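Clarkwood Community Kitchen – now hiring, plus a call for recipe testers

Posted 21 May 2019

Two things in this post so please read all the way down before you email. First is a paid job. Second is a call for home cooks to test recipes for our next cookbook. You can go for both, just say so.

We're a shared kitchen and small teaching space on the Pullwood side of town. Bakers, jam makers, a hot sauce outfit, a couple of caterers. Classes most evenings. Busy, getting busier, and we need help before the summer canning crowd shows up.

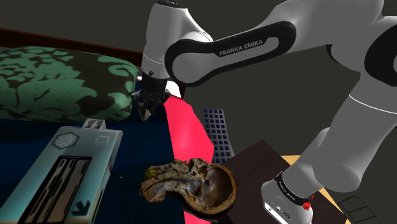 PAID POSITION: KITCHEN COORDINATOR (PART TIME)

Mornings mostly, some evenings when a class runs long. Starts as soon as we find the right person.

What you'd be doing:
Opening up, checking the walk-in temps, writing them in the log
Booking stove and oven time for members, sorting it out when two people want the same slot
Ordering dry goods and cleaning supplies from Skumow
Receiving deliveries. Flour comes in big bags, you need to be able to lift one
Setting up for classes and getting the room back in order after
Answering the phone, answering the same question about parking

What we need from you:
A current food handler card, or willing to get one in your first month
Some time in a commercial kitchen. Restaurant, school cafeteria, bakery, church supper, all fine
Good with a spreadsheet. Not fancy, just tidy
Able to tell a grown adult to put on a hair net

Nice to have: a second language, canning experience, a driver's license.

Pay is hourly and depends on experience, we'll tell you the number on the first call so you don't waste a trip. Free class every month. Staff lunch when there is lunch. No benefits at these hours, sorry, we're working on it.

CALL FOR RECIPE TESTERS

The new book is called The Marinho Table and it's due at the printer in December. It has 193 recipes in it right now and every one needs to be cooked in a normal home kitchen by somebody who didn't write it. Thats where you come in.

No pro experience needed. Prefer you don't have any, to be frank. We want people who burn the onions sometimes. Small apartments, bad ovens, picky kids, electric stoves, all useful to us.

How it works: you get a packet of recipes, you cook each one as written, you fill in a one page form. Did the timing work. Was the pan too small. Would you make it again. Be blunt – the writers can take it.

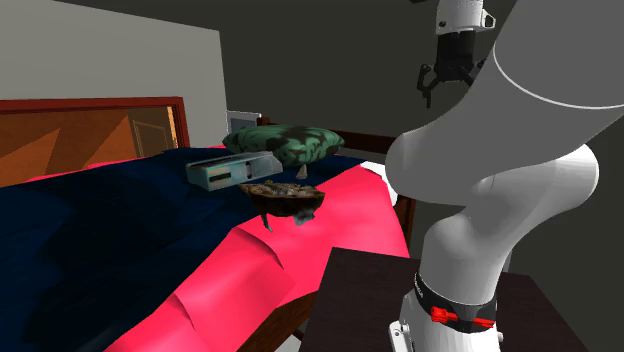 Please don't swap ingredients the first time through. If you can't find something, write that down and skip to the next one. Second time, do what you like and tell us how it went.

We pay each tester a flat $400 for a full packet, groceries included in that, so keep an eye on what you spend. Half packets are OK if time is short, ask us and we'll work out the split. Payment goes out after the forms come in, not before.

Allergies: tell us up front. There's a nut free packet, and a vegetarian one with some egg in it. Gluten free is not ready yet, maybe later in the summer. 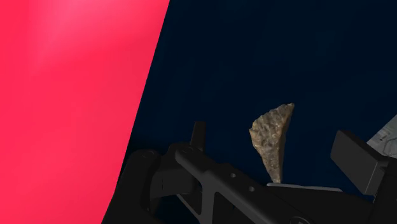
Testers for the preserves chapter are what we're shortest on. You'll need a big stockpot, a rack that fits it and clean jars with new lids. Cover for that chapter isn't settled either, and we'd like testers to weigh in. One color idea is a glossy pinkish red up against deep navy blue, same as in the picture, which would look great next to a strawberry jam if you ask us. Tell us on your form if you hate it. Jars you fill are yours to keep, we just want notes on set and taste, and how many hours it realy took.

TO APPLY

For the job: resume plus a few lines on the messiest kitchen you ever worked in. For testing: your name, what kind of stove you have, how many people you cook for, any allergies. Put JOB or TESTER in the subject line, or both.

Or drop a note at the front desk, mornings are best. Ring the side bell if the door's locked. We answer everyone, might take us a week or so.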